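Small Items First: Farzad Kazemi on Keeping a Shared Worktable in Order

June 29, 2023 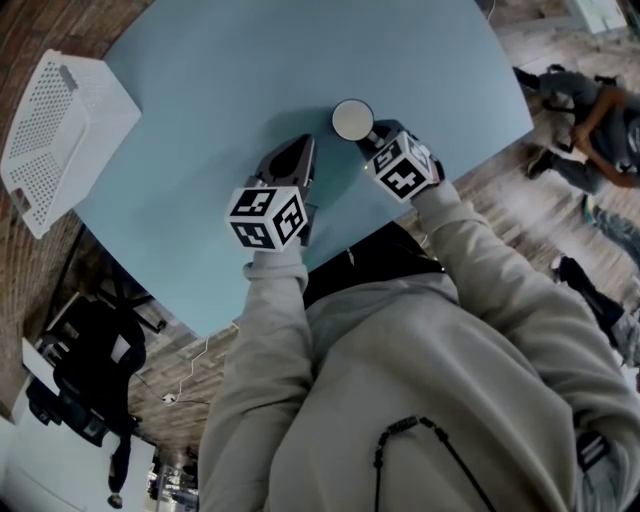 Farzad Kazemi has supervised the common workroom at Devdale since January, and most of his attention goes to the tables. The room serves 119 registered members, who use it for sorting, packing and light assembly. In his view, the condition of a table at the end of a session says a good deal about how the session was run.

"A table should hold the piece you are working on and very little else," Mr. Kazemi said. "When people spread everything out at the start, they spend the rest of the time moving it from side to side."

The pale blue tabletop was his choice. The former surface was dark, and small parts were regularly overlooked on it. A white lid can still be found on light blue, he said, and the matte finish is easier on the eyes under the ceiling lamps.

Lids and caps are the subject to which he returns most often. Members are asked to deal with them before the larger containers. "The box will always be noticed. The lid goes home in a sleeve or rolls under a shelf, and then we have a box that closes with tape."

For collection he favors open plastic baskets with perforated sides. They weigh little, dust falls through the holes, and the contents can be checked quickly. He prefers to see them kept near a corner, where they leave the middle of the table free. He concedes that a basket placed too close to the edge is a recurring complaint.

Asked whether written rules would help, Mr. Kazemi was reserved. The previous house guide ran to 9 pages and was seldom opened. The current notice fits on one sheet by the door. A revised version, with a section on labeling shelves, is being prepared for the members' next meeting.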